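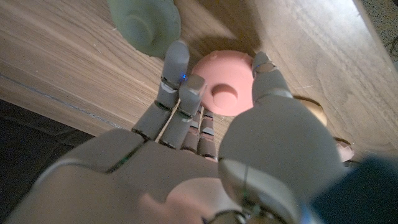
Robot hand over the bench, middle finger and thumb either side of the pink disc. Taken from the wrist.

The dropped disc gallery: what went wrong with our right hand

Welcome to the July page! Regular visitors will know that we like to put up the bad weeks as well as the good ones, and this was a proper bad week, with a really satisfying fault in the middle of it. The job is a simple one to explain. A humanoid hand picks up a small round piece, carries it across the bench and puts it on a peg at the Lerthorpe station. We have been doing it for months. Then the hand started letting go on the way.

The picture at the top shows the part of the job we ended up caring about most, the last little bit of the approach. The thumb tip is on the right rim of the disc and the middle finger points at the left side, with the ring and little fingers curled well back. I love this view. You get the big rounded base of the thumb right in front of you and you can see how much of the work the thumb does. The blue light is there between the index and middle fingers, a few thin green wires run down from the thumb base, and there is another round piece, a pale green one, out of focus beyond the index finger.

The rest of the page is the story in notes, in the order things happened.

The first drop
Mid-morning, on a slow run. The disc went up cleanly, travelled halfway to the peg and fell flat on the wood. We put it down to a greasy rim, wiped all the pieces and carried on. I now wish I had saved the log from that one.

The bad batch
After lunch we ran 50 picks in a row with the same program and lost 37 of them. That is an amazing number for a task that had been so dull! Nearly all the drops came at the same place, just after the wrist turns. The hand still reported a good grip every time, and that was the bit that bothered us.

The one that flew
One disc didn't drop, it shot out sideways and hit the guard panel with a crack. A flat piece pinched on its rim will do that if one side pushes harder than the other. It's a light thing and the panel did its job, but Elikem Kpodo stopped the run there and then and logged it as a safety matter, which was the right call. Safety glasses have been the rule inside the tape ever since, for visitors too.

Chasing the wrong thing
We lost most of an afternoon to the software. The Sestley controller had been updated the week before, so naturally it got the blame. We rolled it back, ran the batch again and got the same drops in the same place. Sorry, Sestley.

Finding it
Elikem had the idea of holding the pinch still, with no lift at all, and reading the thumb current while turning the wrist by hand. At the start of the turn it sat steady. Near the end it sagged to 66 per cent of what we had asked for, then came back as if nothing had happened. A connector inside the thumb joint was working loose under the twist. Two minutes with the cover off and there it was – one pin sitting visibly lower than its neighbours. I may have cheered.

The repair
New connector, a bit more slack in the cable, and a small clip so the twist is taken up before it reaches the pins. Ansah, who supply our spares, had the part to us by the next morning, and the fitting took less time than finding the right screwdriver.

Back on the job
Another 50 picks and 2 drops, both of them from a badly placed start position that was entirely my fault. Watching disc after disc go down on the peg was a lovely way to spend an evening.

What we have changed
The hand no longer gets to say it has a good grip from finger position alone. If the thumb current falls during a move, the arm slows, lowers and stops, and a person has to clear it. We also do the still pinch test at the start of each day – it takes less time than making the tea – and the reading goes in the bench book with initials next to it.

The left hand has the same connector and has been fine so far, but it comes apart next week all the same. If you run a Pellutmont thumb joint of the same pattern, please have a look at yours and write in with what you find. I'll add any good pictures to the page.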